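3.2 Virtual rehearsal of the shop build

The Brurico arm was assembled in a shared workshop at Miswood from salvaged motors and parts cut on site. Before the arm was allowed to move under its own power, each motion program was rehearsed in a simulated home. The build group set a minimum of 300 rehearsals per program. 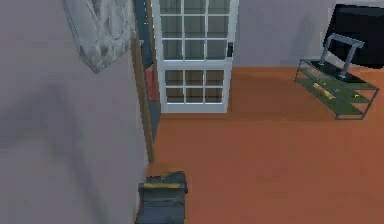 Figure 3. Simulated room used for rehearsal, with glass-paned door, media stand and television.

Rooms were rendered at low resolution so that the workshop's one shared computer could run them overnight. Fine detail was lost as a result, and thin shapes posed the greatest difficulty for the planner. A houseplant with narrow, arching leaves was therefore kept among the test objects, and its red pot was treated as the only permitted point of contact.

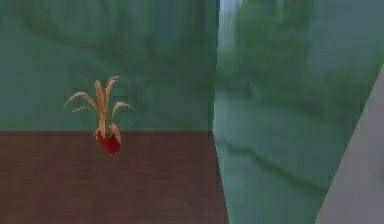 Melur Raju, commenting on a draft of this section, objected that a rehearsal says little about a homemade joint, and asked that backlash be measured on the bench after every rebuild. The request was adopted. Joint play is now recorded at eight positions, and the values are entered in the simulator before the next set of programs is run.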